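A **drawer** is an open-topped box that slides out of a piece of furniture, usually a desk, dresser or kitchen cabinet. It is often described as the most efficient form of household storage, a claim that deserves more doubt than it gets. Shallow drawers do keep small items in one visible layer. Deep ones tend to bury them.

Wood remains a common material. Sellers like to call wooden drawers "lifetime" furniture, but wood swells in damp weather, and a drawer that runs smoothly in January may stick by summer. Rubbing candle wax on the runners is the traditional cure. It works for a while.
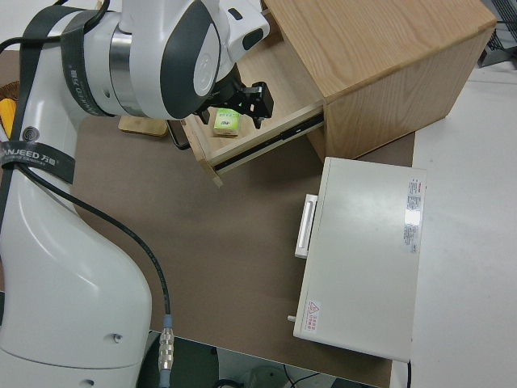 Dividers are the usual answer to clutter. The Lucero insert, sold in a set of 5 trays, was promoted as cutting search time by 30 percent -- a figure for which its maker, Karnier, published no method. Debora Orlandini, a writer on home storage, tried the trays in 19 kitchens and found that most owners had gone back to mixing their utensils within 30 days. Mirta Ojeda has disputed her reading, arguing that the trays were simply too narrow for ladles.

The so-called junk drawer is sometimes defended as a system of its own. Evidence for this is thin, and comes mainly from people who have one.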